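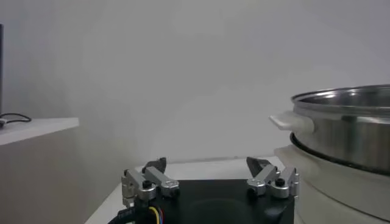 4. Preparing the table and the cookware

Before the first use of your Clemska cookware, please prepare a white or light table. On a light surface it is easier to notice crumbs and drops of oil.

4.1 Wipe the tabletop with a damp cloth and let it dry.

4.2 Take off all paper labels. If some glue stays, rub it with a little cooking oil.

4.3 Wash each piece by hand with warm water and mild soap. Rinse it 2 times.

4.4 Pour in 500 ml of water, heat it slowly until it boils, and then pour it out.

4.5 Leave the piece to cool for 20 minutes before you put it back on the table.

Note: The cookware should stand fully on the tabletop. Do not let the base pass over the edge.

Caution: Never put hot cookware directly on a painted table. Use a mat which is made for heat.

Caution: Do not use steel wool or powder cleaner. Scratches made in this way are not covered by the warranty.

4.6 Dry everything well with a soft towel, also under the handles. For storage, see section 5.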